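El baño, la bayeta y yo

Llevaba desde junio diciendo que iba a limpiar el baño a fondo, pero a fondo de verdad, y al final me puse un sábado cualquiera de esos en que llueve y no apetece salir. Bueno, sábado o lo que fuera, que en vacaciones pierdo la cuenta.

Empecé por el mueble. Saqué 4 botes de champú casi vacíos (¿por qué guardo eso?), un peine sin púas y una crema Mornavus que olía regular. Todo a la bolsa. Luego los azulejos, que con agua caliente y un chorrito de vinagre se quedan de lujo, y la mampara, que es mi enemiga personal desde que nos mudamos. Le di 2 pasadas y sigo viendo cercos cuando entra el sol, pero ahí se queda.

Lo blanco lo dejo siempre para el final, porque es lo que más me gusta. Antes usaba estropajo y un día me dio por pensar en los arañazos, así que ahora voy solo con bayeta, bien doblada para ir sacando una cara limpia cada vez. Las curvas son lo pesado: hay que meter la punta de la tela en el hueco y seguir la forma con los dedos, sin prisa y con la radio puesta.

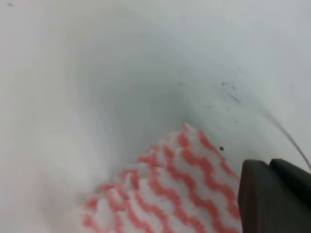

Mi bayeta de rayas rojas y blancas, la favorita de la casa.

¡Y qué gusto da pasar la mano después! Me queda el suelo, que lo haré mañana a primera hora, y comprar otra alfombrilla. He visto una verde en Billby que me tiene loca, aunque igual espero a las rebajas.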